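Korkari Match Desk: Club User Guide
Home » Guides » Fixtures » Section 4

4. Moving a fixture

Use this section when a match which is already published must be played on another day, at another time or on another ground. If the match is not published yet, you do not need these steps. Open the draft round and change it there.

Only a user with the role Fixture Secretary or League Admin can move a match. Team managers can ask for a move, but they cannot make it. If you do not see the button Move Fixture, your role is probably Team Manager. Please write to your league office and they will change the role or make the move for you.

4.1 Before you start

Have these things ready:

- the match number (it is on the fixture card, under the names of the clubs)
- the new date, or at least two dates which both clubs can accept
- the ground, and the name of the person who confirmed it
- the reason for the move, in one or two sentences

Note: Korkari does not phone the ground for you. A green mark beside the ground means only that no other Korkari match is there at that time. A school sports day or a cricket practice which was booked directly with the council will not be shown.

4.2 Find the match

1. Sign in and open Fixtures from the menu on the left side.

2. Choose the competition. If your league has both winter and summer competitions, check the colour of the bar on top. Winter is blue and summer is orange. Many mistakes are made here, as the same two clubs often have matches in both.

3. Type the match number in the search field and press Enter. You can also search by club name, but then you will get every match of that club in the season.

4. Open the fixture card. The status must be Published. If the status is Locked, the match is less than 2 days away and you must follow section 4.6.

4.3 Check for a clash

5. Press Move Fixture. The calendar opens with the present date marked by a dark circle.

6. Choose the new date. Korkari now looks for clashes in both clubs, at the ground and in the referee list. This takes a few seconds in a small league. In a league with more than 1,000 matches in the season it can take a minute, so please do not press the button again.

7. Read the list of clashes. There are three kinds:

Red: the move is impossible. For example, one of the teams has already another match on the same day.

Yellow: the move is possible, but someone must agree to it. For example, the referee has marked the day as "prefer not".

Grey: for information only. For example, a big match is on television at the same time, or there is a public holiday.

8. For every yellow line, press Ask. The person receives a message with two buttons, Accept and Decline. You can close the page while you wait. The request is kept under My Requests.

Caution: Do not move the match while a yellow line is open, even when somebody told you on the phone that it is fine. The answer on the phone is not recorded, and if there is a protest later the league office will look only at the record.

4.4 Days of mourning, ceremonies and a minute's silence

Sometimes a whole round must be moved because of a public ceremony or a death in the club family. In this case it is better not to move the matches one by one.

9. Open the round and choose Move Whole Round. Set the new kick-off time for all matches, or the number of hours to add. Clashes are shown in one long list, sorted by ground.

10. If the matches will be played but with a silence before kick-off, leave the time as it is and tick the box Ceremony Before Kick-off. The referee's match sheet will then have one extra line. The kick-off is moved later by 2 minutes on the sheet, but not on the public page.

11. Write a short notice in the field Message to Clubs. The field takes 80 characters, so keep it simple. "Silence before kick-off, black armbands allowed" is enough. A longer text can be sent from the Nastisbridge mail page as a normal letter.

Note: Armbands, flags and flowers are a matter for the rules of your league. Korkari does not check them.

4.5 Confirm and tell people

12. Press Confirm Move. The status changes to Moved, and the old date stays on the card in small grey letters until the match is played.

13. Choose who will get the message. Both clubs and the referee are always included. You can add the canteen, the ground keeper, the first aid person and up to 20 other addresses.

14. Print the new match sheet if your ground has no internet connection. Put the old sheet in the recycling straight away. In March one of our test leagues had two sheets on the same bench, and the home team warmed up one hour too early.
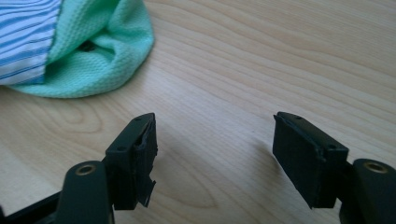

15. Open the public page of your league in a private window and look that the new date is there. The public page is renewed every 20 minutes. If you still see the old date after this time, press Refresh Public Page on the fixture card.

16. If your club sells tickets through Vekelau, open the Vekelau page as well and change the date by hand. The two systems are not connected for moved matches. Tickets which are already sold stay valid for the new date unless you cancel them.

4.6 Locked matches

A locked match can be moved only by the League Admin. Press Request Unlock, write the reason and add your mobile number. For bad weather, please attach also the message from the ground owner, or a screenshot of it.

Requests which arrive before 6 p.m. are normally answered on the same evening. If the match is tomorrow morning, send the request and then phone the league office too.

Caution: An unlocked match is open for everyone with the role Fixture Secretary, also in the other club. Make your change without delay and ask the League Admin to lock it again.

4.7 If something went wrong

The wrong match was moved. Open the card and press Undo Move. This is possible until the first club has opened the message. After that you must move the match back with the normal steps, and both clubs will receive a second message.

The referee did not get the message. Check the address in the referee list. Addresses imported from the older program Nel sometimes have an empty space at the end, and then the message is not delivered. Delete the space and press Send Again.

The ladder looks strange. A moved match is not counted as played, so a club can have fewer matches than the others for some weeks. The points are right.

The button Confirm Move stays grey. There is still a red line or an open yellow line in the list. Scroll down to the end, as the list can be longer than your screen.

Text of this section: Joonas Aaltonen, Nastisbridge office. Corrections can be sent with the form at the bottom of the page. Please write the step number.

Next section: 5. Abandoned and forfeited matches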